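4.2 What the wrist sees, and what it sees badly

When we began this work we had a fairly simple picture in our heads of how a wrist view would help. The outside camera would tell the policy where to go, and the wrist camera would take over for the last part of the reach and tell it how to close. Most of us had used wrist views before in one form or another, and we had grown rather fond of them. It took the better part of a winter for us to admit that our policies were leaning on the wrist view at the very moments when it had the least to say, and this section is an account of how we came to see that and what we did about it.

The recordings come from the Skitow collection, which Trygve Brekke and Sun-ja Ha gathered over one long season at our Bolham bench. It holds 2,253 episodes of tabletop handling, all guided by a person, with the wrist camera running from the first movement to the last. We kept every episode in which the wrist stream was complete from end to end. We did not throw out clumsy demonstrations, hesitations, or second tries, and we would gently urge others not to do so either, as a good many of the findings below would have been hidden if we had tidied things up first.

The trouble is easy to state. A camera on the wrist moves whenever the arm moves. During a quick swing the whole background smears, while the parts of the gripper that ride along with the camera stay crisp. A network trained on such views is offered a steady, sharp, richly textured shape in one region and a soft wash of color in the rest. We suspected (Eskil Lundgren was the first to say it out loud, over a very late lunch) that the network was spending much of its attention on the gripper's own body for the plain reason that it was the clearest thing on offer.

4.2.1 Splitting the view

To test this, we divided each wrist view into two regions. The first, which we call the carried region, holds whatever moves with the camera: the housing, the attached parts, and the finger. The second, the passing region, holds everything else. The split has to be done with some care, because the finger changes its place in the view as it opens and closes, and a fixed mask will sooner or later label a piece of table as a piece of robot. Primo Rizzi drew the outlines by hand on 1,075 views, and a small segmentation network was then trained on his outlines and run over the rest of the collection.

We then computed a sharpness score for each region on its own. The score is nothing fancy. It is the variance of a Laplacian-filtered patch, averaged over the region and divided by the mean brightness, so that a pale surface and a dark one can be compared without too much unfairness. Readers who have used the usual single score for a whole view will know that it tends to jump about. With two scores the reason becomes clear enough: a sharp gripper can lift the total even when the surroundings have turned to soup, and a view that is useless for finding an object may pass the test with room to spare.

Figure 5 is one of the views that the single score accepted and the split score turned away. The knurled strip along the lower edge of the housing keeps its fine diamond texture, and even the pale specks of dust on the finger are easy to pick out, especially toward the tip. Behind them, the white surface has been drawn into faint streaks, and the dark gray object to the left of the finger is so smeared that we would not care to say what it is. Ebbe Kristiansen, who went through the turned-away views one by one, found this pattern again and again, and he came to call them "portraits of the gripper," a name that has stuck in our group.

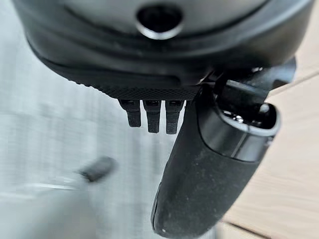 Figure 5. A wrist view with a sharp carried region and a blurred passing region. The boundary between the white surface and the light wood runs behind the finger.

4.2.2 Using the split score in training

Having a better score is pleasant, but it doesn't by itself tell us what to do with a bad view. Our first thought was to drop such views altogether. We tried it, and the policies that resulted were worse in long reaches, where whole stretches of the swing had gone missing and the arm seemed to lose its sense of how far along it was. Blurred views still carry something, after all. The broad tones of the surfaces survive, and so does the direction of the streaks, and a policy can make modest use of both.

What worked better was to keep every view and let the split score set how much the wrist stream counts at each step. When the passing region is sharp, the wrist features go through at full strength. When it is blurred, they are turned down smoothly, and the outside camera carries more of the load. The network that does this weighting is very small, and we were glad of that, because the larger version we built first (a project of several weeks, now retired to a folder named Åberg) learned to ignore the score and do as it pleased.

We compared the weighted policy with the plain one over 293 held-out reaches, run in a shuffled order so that changes in daylight would fall on both alike. The weighted policy made fewer late corrections near the object, and its approach looked calmer to those of us watching from the side. The gain was largest in reaches that began with a fast swing and smallest in slow, careful ones — just where one would expect the wrist view to be in good shape already. In tasks with no long reach at all we found no difference that we would be willing to defend.

A word is due on what the split score can't do. It takes no account of whether the object is in view, only of whether the passing region is sharp, and a crisp view of bare tabletop will score very well indeed. It also depends on the outlines being right, and when the finger lies over a boundary between two surfaces of different tone, as it does in Figure 5, the segmentation network sometimes puts a thin sliver of the background on the wrong side. We looked into these slivers at some length and found that they shift the score only a little, but on a gripper with thinner fingers they might matter more. We have since begun outlining views from the Loltia gripper with that question in mind.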